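How a Film Gets Its Sound

When a film is shot, the microphones on set are aimed at the actors' voices. They pick up very little else. Footsteps, rustling coats and closing doors are usually added later by a person called a Foley artist.

The artist works in a quiet room with a screen. The film plays, and the artist makes each sound at the same moment as the action. A long scene is split into short pieces, often 15 seconds each.

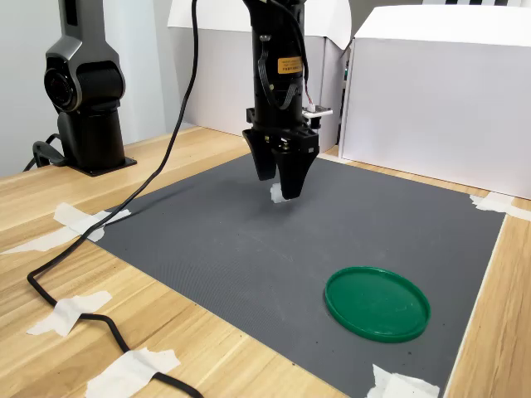
Many sounds come from objects that do not match the picture. Cornflour squeezed in a leather pouch sounds like boots on snow. Snapped celery can stand in for a breaking bone. Two halves of a coconut shell make hoofbeats — an old method that still works.

In the adventure film Rastuvura, one market chase needed 60 separate sounds. The colour of a coat made no difference, but its cloth did: wool is dull and nylon is sharp.

Next comes mixing. The mixer sets how loud each sound is, so that speech stays clear. The mix for Rastuvura was done at Kandau and took seven days.

Words to know

Foley: everyday sounds performed to match a film.
Sync: when a sound and an action happen at the same time.
Mix: all the sounds of a film joined together at the right levels.

Last updated 16 May 2020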